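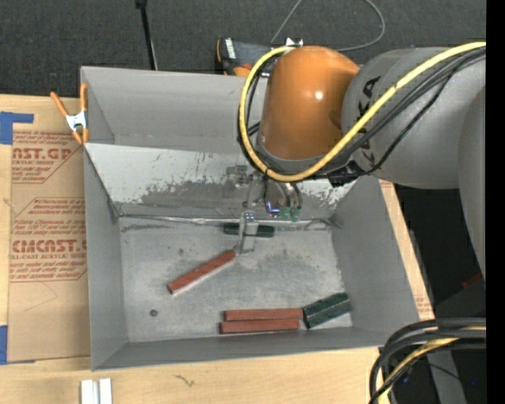 Kitico opens its gripper trial bench to visitors and shares what it has learned so far

May 11, 2021

Kitico, the workshop that helps small manufacturers choose the right tools for their robot arms, is very happy to announce that its gripper trial bench is now open to visiting firms. After a winter of setting up, taking apart and setting up again (those of you who telephoned in February and heard drilling in the background will know what we mean!), the bench is running regular side-by-side trials of grippers and controllers, and we would love to show it to you.

The idea came out of a question we are asked nearly every week. A company has bought an arm, or is about to buy one, and would like to know which gripper to put on the end of it. The catalogues give weights and opening widths and closing forces, all of them useful, but a catalogue can't tell you very much about how a pair of fingers will manage when a part has come to rest against a wall, or when it is lying tight up against its neighbour and there is hardly anywhere to put a fingertip. For that you need a bin and some parts, and a good deal of patience, and we have all of these at Kitico.

What the trials involve

We have kept the work plain on purpose. The arm reaches into a grey metal bin, picks up a bar-shaped block and takes it out again. The blocks are reddish brown and dark green, and they are put down in a different arrangement for each run, so that a gripper meets some blocks lying in the open, some at a slant, some side by side and some close to the edge of the floor. The bin itself is scratched and marked, as bins in working factories tend to be, and we have no plans to replace it with a nice new one. A camera that gives a tidy picture of a spotless white tray may have a harder time with worn metal, and we would like our visitors to find that out with us before they find it out at home.

The arm on the bench is a KUKA, in orange and grey, and it stays the same throughout. Only the part under test is changed. When we compare grippers we leave the controller settings and the camera position alone, and when we compare controllers we leave the gripper alone. It makes for slower progress, and there have been afternoons when everybody wanted to change three things at once and see what happened, but it does mean that we can say with some confidence where a difference has come from.

Two grippers, side by side

The first full comparison finished this spring and set the Bruna, a slim two-fingered gripper, against the Hamdy, which has broader fingers and a softer pad. Each of them made 632 picks on the same set of block arrangements. We are grateful to the makers of both, who lent us their equipment knowing full well that we would be talking about the results in public.

The Bruna did best where space was tight. Its narrow fingers went down beside blocks that were pressed together, where the Hamdy quite often nudged the neighbouring block out of the way or came to rest on top of it and had to try again. The Bruna was also the better of the two near the walls of the bin, although it was fussy about angle. If the camera's idea of which way a block was pointing was out by more than a little, the fingers would close on a corner and the block would turn in their grasp on the way up.

The Hamdy was far more forgiving in that respect. With a block lying on its own it would pick cleanly even when the approach was rather poor, and it held on well when we increased the speed of the lift. The pads did need looking after. We cleaned them after every 30 picks to begin with, tried leaving it longer, noticed that the grip was becoming less even, and went back to 30.

So we have not named a winner, and we are sorry if that is a disappointment to anyone who was hoping for one! A firm handling single parts from a well-spread tray would probably be happier with the Hamdy, while a firm whose parts arrive in a jumble, touching each other and leaning on the sides, should certainly have a look at the Bruna. There are plenty of firms in between the two, and they are the ones we would most like to see at the bench with a box of their own parts.

"I have set up a fair number of grippers over the years and I still guess wrong," said Kenneth Dagdag, who leads the trials at Kitico. "I was sure the wider fingers would struggle at the slanted blocks and they hardly minded them at all. Then we put two blocks together, which looked to me like an easy one, and we were stuck on it for days. I would much sooner be wrong here, with a few blocks in a bin, than be wrong on somebody's production line."

A word about hoses and cables

One lesson has had very little to do with fingers. A gripper needs its air and its signals, and the hoses and cables that bring them have to travel along with the arm wherever it goes. In the early runs we lost more time to cable routing than to anything else. A loop that sat comfortably with the arm raised would pull when the wrist turned to meet a slanted block, and a loop with enough slack for that would swing about when the arm went low. We now move the arm slowly through every pose in the trial by hand control before a single pick is counted, and we set aside about two hours for this whenever a gripper is changed. Visitors are welcome to join in with this part too. It is not the most exciting part of the day, but several people have told us that it was the part they took home with them.

Next on the bench

The next round will look at controllers. We will be running the Waltano controller alongside our present one, with the Bruna fitted for both, and we will be paying particular attention to the last small stretch of movement, when the fingertips come down towards the floor of the bin and have to stop in good time. After that we hope to return to cameras, trying both a fixed position above the bin and a lower one to the side, and seeing what each of them makes of dark blocks against mottled grey metal.

Arranging a visit

Visits last one working day and are open to any firm that uses a robot arm or is thinking of doing so. We can take up to 8 people at a time, and a mixed party of engineers and the people who will be working next to the machine every day makes for a much better conversation, in our experience. Please bring samples of your own parts if you possibly can, including the bent ones and the awkward ones, and let us know their size and weight beforehand so that we can check they are suitable for the grippers we have in.

The full notes from the Bruna and Hamdy comparison, with the results for each arrangement of blocks and the settings we used, are available free of charge on request. To ask for a copy, or to talk about a date for a visit, please get in touch with Kenneth Dagdag at the Kitico workshop. The kettle is next to the bench, and there is usually cake.

About Kitico

Kitico tests grippers, cameras and controllers for robot arms and advises small and medium-sized manufacturers on choosing and fitting them. It does not sell equipment and takes no commission from those who do.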